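Sprechernotizen – Vortrag »Teilerfolge bewerten: Fortschrittsschätzung bei zweiarmigen Wischaufgaben«
Fassung 3, Redezeit 20 Minuten plus Fragen

Folie 1 – Titel
Begrüßung kurz halten. Koautoren nennen: Mirela Bittencourt (Auswertung), Tatsuya Honda (Regelung). Gervásio Aguiar hat die Annotation betreut und ist bei den Fragen dabei.

Folie 2 – Problemstellung
Üblich ist eine binäre Erfolgsquote pro Durchlauf. Für Greifen und Ablegen reicht das meist aus. Beim Abräumen von Schüttgut verliert man damit fast die gesamte Information: Ein Durchlauf, in dem zwei Stücke liegen bleiben, zählt genauso viel wie einer, in dem der Arm das Tuch gar nicht erst fasst.
Hier Pause. Handzeichen erfragen, wer im eigenen Labor kontinuierlich bewertet.

Folie 3 – Aufgabe
Ein Arm führt ein Tuch und schiebt Chilistücke von der Matte über die Tischkante. Der andere Arm arbeitet an der Schüssel, die unter der Kante auffangen soll. Beide Arme müssen sich auf dieselbe Stelle der Kante einigen, ohne dass diese Stelle vorgegeben ist. Das Tuch ist verformbar, die Kontaktfläche ändert sich mit jedem Hub. Kraftsensoren im Handgelenk verwenden wir nicht, die Policy bekommt nur Kamerabilder und Gelenkwinkel.

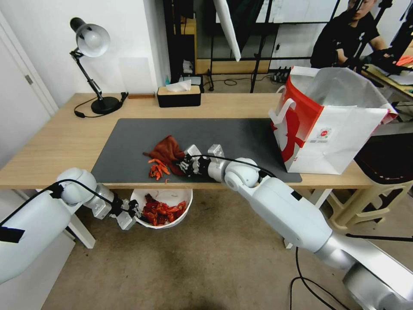

Die Schwierigkeit liegt in der Kopplung. Wird die Wischbewegung isoliert trainiert, lernt der führende Arm recht schnell saubere Hübe, aber er wartet nicht. Der zweite Arm kommt zu spät, das Material fällt auf den Boden. In der gemeinsamen Policy tritt das seltener auf, dafür sehen wir Stillstand: Beide Arme verharren, weil in den Demonstrationen an dieser Stelle auch gezögert wurde.

Folie 4 – Daten
1421 teleoperierte Demonstrationen. Lage des Haufens, Faltung des Tuchs und Startpose der Arme variieren. Gegenstände im Hintergrund wurden nicht entfernt und nicht fixiert, das war Absicht. Falls gefragt wird: Die Anordnung auf dem Tisch wurde nicht protokolliert, eine Auswertung danach ist also nicht möglich.

Folie 5 – Fortschrittsmaß
Definition vorlesen: Anteil der Materialfläche, der seit Beginn die Matte verlassen hat, abzüglich der Fläche, die neben der Schüssel liegt. Segmentiert wird aus der Kopfkamera. Verdeckung durch den Greifer ist der Hauptfehler, deshalb zählt nur das letzte unverdeckte Bild nach jedem Hub. Den Wert zwischen zwei Hüben interpolieren wir nicht.
Hinweis für mich: Formel nicht herleiten, steht im Anhang.

Folie 6 – Vergleich mit menschlichem Urteil
200 Durchläufe, von zwei Personen unabhängig eingestuft. In 95 Prozent der Paarvergleiche stimmt die Rangfolge unseres Maßes mit dem gemittelten Urteil überein. Die Abweichungen häufen sich bei kleinen Restmengen. Einzelne Stücke nahe der Tischkante gelten bei Menschen als »fast fertig«, unser Maß behandelt sie wie jedes andere Stück auf der Matte. Wir haben eine Gewichtung nach Kantenabstand probiert und wieder verworfen, sie verbessert die Übereinstimmung und verschlechtert das Training.

Folie 7 – Einsatz im Training
Das Maß dient als Gewicht für die Demonstrationen, nicht als Belohnung. Segmente ohne Fortschritt werden heruntergewichtet. Der Stillstand aus Folie 3 geht dadurch deutlich zurück. Nebenwirkung: Die Policy setzt das Tuch seltener neu an, auch wenn es sich ungünstig gefaltet hat. Tatsuya hält das für lösbar, ich bin skeptischer. Video 2 zeigen, Ton aus.

Folie 8 – Grenzen
Nur eine Materialfarbe mit gutem Kontrast zur dunklen Matte. Bei hellem Tisch ohne Matte ist die Segmentierung ungeprüft. Das Tuch liegt farblich nicht weit vom Material entfernt, vereinzelte Fehlzuordnungen am Tuchrand sind im Anhang aufgeführt. Getrocknete und frische Ware dürften sich auf der Oberfläche unterschiedlich verhalten, untersucht haben wir das nicht.

Folie 9 – Ausblick
Übertragung auf Flüssigkeiten offen. Washington Medeiros bereitet in Ovstead einen zweiten Aufbau mit anderen Greifern vor, Ergebnisse frühestens im Oktober.
Kontaktadresse und Link zum Anhang stehen lassen, bis die Fragen beendet sind.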